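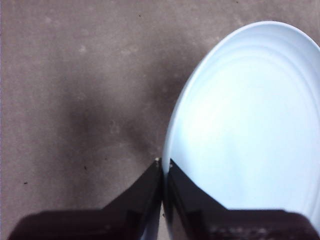
Gripper beside the plate, wrist view.

Dish-wiping ticket, Gedum bench
By Caroline Mussa, September 26, 2019
2 min read

Right, reopening this one, as the Hakcombe lot keep asking whether the arm can do their washing-up yet! Picking up the sponge is fine now. Wiping is where it all goes wrong – it presses too hard, the plate skates off and the arm carries on scrubbing the table (very thoroughly, mind you).

I've dropped the grip force from 60 to 8 in the Kuvier settings and restarted twice. Bit better, but it still loses the rim on the way round.

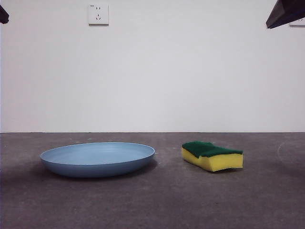 Gaber reckon the wrist calibration has drifted, so I'm redoing that next and leaving the force alone – changing both at once is how I got muddled last time. If the plate still wanders I'll try a slower stroke and log it on this ticket.

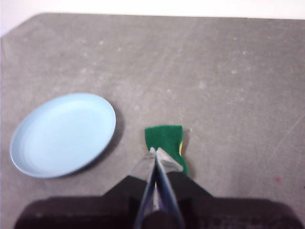
Could it do a whole sinkful on its own yet?

Not for a good while, I'd say. One plate with me standing next to it is as far as I'd trust it, and I'd still be doing the pans by hand.

Leaving the ticket open until the calibration's done.

2 comments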